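Veltmont House residents' meeting – minutes
24th March, ground floor lounge

Present: Babita Sachdeva (chair), Pirjo Lappalainen, Harish Kushwaha, Bimla Saxena, plus people from the second floor who didn't sign the sheet. Please sign the sheet.
Apologies: Omprakash Semwal (sent notes by email, read out under item 3)
Minutes: Pirjo. Typed up fast, corrections to me before the next one.

1. Last minutes
Agreed. One change – the shelf in the linen closet is Harish's job, not Bimla's. Harish says still not done. Brackets bought, wrong screws.

2. Towels, what we have
Bimla went through the linen closet. 100 hand towels, most of them fine. Bath towels a mixed bag, the thin ones from Leiva have gone stringy at the hems. Nobody wants to throw them out, but nobody takes them off the pile either. Bimla to sort into keep / kitchen rags / animal shelter. Bags are under the sink.
Question from second floor: can the shelter take ones with bleach spots? Bimla thinks yes, will call.
Green ones stay. They wash well and people can tell them from their own.

3. Folding
Long item. Omprakash's email: towels are coming back to the closet folded four different ways, stacks lean, door won't shut. Wants one fold for everybody. Suggests in thirds the long way, then in half, then half again, fold edge facing out.
Harish – fine with any fold as long as it fits the shelf (when there is a shelf).
Bimla – start is what matters. Take both top corners, hold it up, let the bottom edge touch down on the table first, then lower the rest. If you drop it in a heap you spend twice as long on the creases.
Babita tried it on the lounge table during the meeting, worked OK with a hand towel. Bath towel needs the long table in the laundry room.
Agreed: Omprakash's fold, Bimla's way of starting. Pirjo to write it on a card and tape it up inside the closet door. 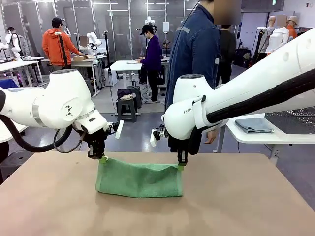
Reading time: 3 min

Terry cloth, same as ours. Held by the two upper corners over the tabletop, a bit of sag in the middle, bottom edge down on the table. Bimla says the sag is OK at this point, you pull it level before you lay it flat. Second floor asked if it matters which side faces up. No.

4. Laundry room
Table – needs to be kept clear. Someone is leaving boxes on it. Boxes go on the floor by the door or in the storage unit, not where the clean stuff goes. Babita to put a note up.
Dryer lint. Again. Empty it after every load please.
Detergent: we are on the Skustham powder still. Pirjo asked about going to the liquid. Harish says the powder leaves grit in the drawer, Bimla says only if you overfill. Left as is, look again in July.
Fabric softener – please don't use on the shared towels, they stop soaking up water. Bimla asked for this to be minuted, so minuted.

5. Money
Laundry fund stands at $638. Harish asked to spend up to $200 on new bath towels to replace the Leiva ones. Babita wants to see a sample before a whole order goes in. Agreed: order 2 from Vateck, wash them a few times, then decide. Color green if they have it, otherwise white. Not beige.
Harish to keep the reciept this time.

6. Linen closet rota
Gap in the rota after Omprakash's turn. Bimla offered to swap with the second floor. They will check and get back. Whoever is on the rota: refold anything that's come back wrong, hand towels on the left, bath towels on the right, rags in the bucket. Don't stack higher than the door handle.
Closet key goes back on the hook in the lounge. It was in somebodys coat for most of a week.

7. Other business
- Lost sock basket is full. Gets emptied next time if not claimed.
- Ironing board cover has a scorch hole. Harish has a spare at home, will bring.
- One of the second floor people asked if guests can use the shared towels. Yes, but bring them back washed and folded (see 3).
- Light over the sink flickers. Babita has reported it, no answer yet. Will chase.

Actions
Bimla – sort bath towels, call shelter
Pirjo – fold card for the closet door, these minutes
Harish – shelf, right screws, ironing board cover, Vateck order
Babita – note about boxes, chase light
Omprakash – to be told his fold won

Next meeting same place, Babita to send the date round. Bring your own cup, the lounge ones are still packed away.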